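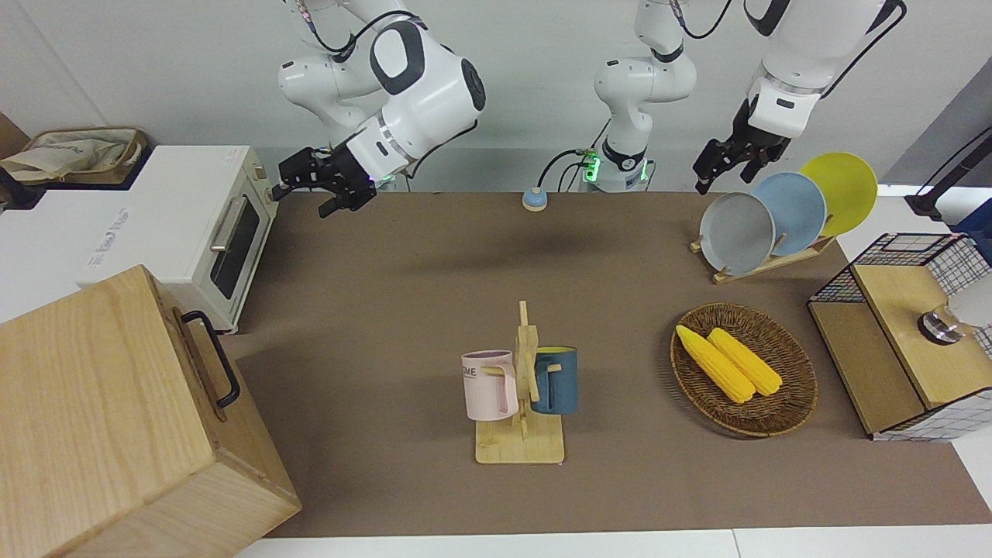

### 5.3 A stall at the mug tree

Figure 4. The two-arm cell during the kitchen task set, with the mug tree at the center of the table and the basket and dish rack to its right.

The most serious fault in the study was a stall of the right arm during the mug task. The task asks the robot to take a mug by the handle, lift it off its peg and put it down on the table. We ran 500 attempts under the first version of the controller, and all numbers in this section refer to that version unless we say otherwise.

In the faulty runs the gripper closed on the handle as planned, but the lift began before the handle had cleared the tip of the peg. The handle caught, the base of the mug tree tilted, and the arm kept pulling. The force limit at the wrist should have ended the motion. It did not. The limit was checked only while the gripper was moving, and the check was switched off once the fingers reported a closed grasp. The arm continued until the joint current limit tripped at the shoulder, which is set much higher.

Three runs ended this way. In the first two the mug slipped out of the fingers and the tree fell back onto its base. In the last one the tree was dragged toward the left arm and struck its gripper. Annunziata Caputo, who was supervising the run, pressed the emergency stop. There were no injuries. One finger pad was torn and had to be replaced, and the left wrist was recalibrated before work resumed.

We went through the logs with Cheng-en Tsai, who wrote the grasp monitor. The check had been disabled on purpose in an earlier build for the Hestel project, where heavy parts set off false alarms right after the grasp. The setting was carried over when the code was moved to our cell, and our start-up test did not cover it. The test only confirmed that the limit worked with open fingers.

Two changes were made. First, the wrist force check now stays on through the whole motion, with a short filter of 150 ms to deal with the spike at closure. Second, the lift is split into a slow pull along the peg and a vertical move, and the second part starts only if the measured force stays low during the first.

With both changes in place we ran 1,108 further attempts. The stall did not come back. The new check stopped the arm early in a small share of runs where the handle was in fact free, and these were counted as task failures in Section 6. We consider this an acceptable cost. The start-up test has also been extended to include a closed grasp on a fixed bar, and Po-yen Ho repeats it whenever the controller is updated.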